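Why Do Chip Bags Puff Up?

Pick up a bag of chips at the store and it feels like a small pillow. Most of what you are squeezing is gas. The chips are in there too, but they take up less room than you might think.

What is inside the bag?

The gas is mostly nitrogen. You breathe nitrogen all day long, because it makes up more than three-quarters of the air. The rest of the air is mainly oxygen.

Oxygen is good for people but bad for chips. It mixes with the oil in them and makes them taste old. Snack makers push the normal air out of the bag and put nitrogen in before they seal it. The nitrogen also works like a cushion, so fewer chips break on the way to the store.

Snack bags on a wooden tabletop, and the same kind of light wood close up:

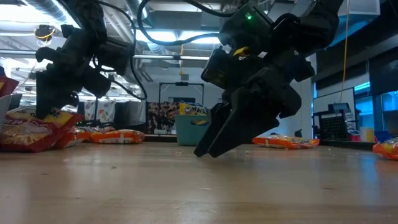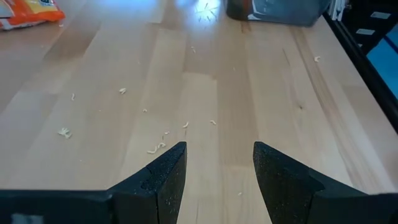

Why do bags swell in the mountains?

Air has weight. At the beach, there is a lot of air above you, and it presses on everything. High on a mountain there is less air above you, so it presses less.

A sealed bag keeps the same amount of gas wherever it goes. When the air outside presses less, the gas inside spreads out and the bag swells. Drive from Iltport, down by the sea, up to Vullemcombe and a bag of chips in the back seat will get tighter all the way. Sometimes a bag even pops.

Heat does it too. A bag left in a car in August will look fatter than one kept in a cool cupboard.

Try it yourself

You need 2 small sealed bags of chips, the same kind and size.

Put one bag in the refrigerator and leave the other on the kitchen counter.

Wait one hour.

Press each bag gently. The cold one should feel a little softer – the gas inside has shrunk. Let it warm up again and see what happens.

Words to know

Nitrogen: a gas with no color and no smell.

Pressure: how hard something pushes on an area.

Seal: to close something so that nothing gets in or out.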